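Skovbridge Institute, Department of Automation
Course handout, Unit 4: Working rules for two-arm cells
Course leader: Pao-chu Tang. Practical sessions: Wagner Camargo.

Students should read this handout before their first supervised session. It sets out the department's own rules and does not replace the maker's manual or the site safety rules.

4.1 Shared space

Where two arms are mounted on one rail, their reach will overlap. The area that both grippers can enter is called the shared space, and it must be marked on the cell drawing. Speed in the shared space is limited to 30 per cent of the rated value during all student work. Only one operator may issue commands at a time. 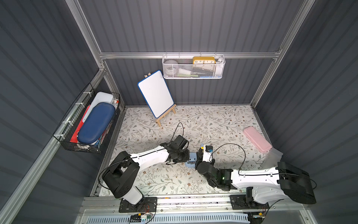
4.2 Before power is applied

Check that each mounting plate is tight on the rail. Move each arm by hand through its planned path and confirm that the cable loops neither catch nor pull. Allow 178 mm between a loop and any fixed item at the widest point of travel. Items kept in wall baskets must not project into the path of either arm. Record the check on form 856 and sign it.

4.3 Objects on the work surface

An object that both arms will handle is placed where each gripper can reach it without crossing the other. Other items may stay on the mat if they are shown on the layout sheet. In the present layout these include the small whiteboard on its easel and the pink case on the right-hand side.

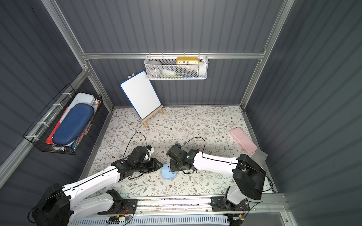
Changes to the layout during a session require the agreement of the supervisor. The arms are to be stopped and held before any person reaches into the enclosure, however small the adjustment. After a change, the first run is made at 10 per cent speed with one hand on the stop control.

4.4 Faults and reporting

Any contact between the arms is reported, whether or not damage is found. Reports go to I-hsuan Lai before the cell is used again. Students must not reset a fault they cannot explain.

Reading for Unit 5: Leung, chapters 2 and 3.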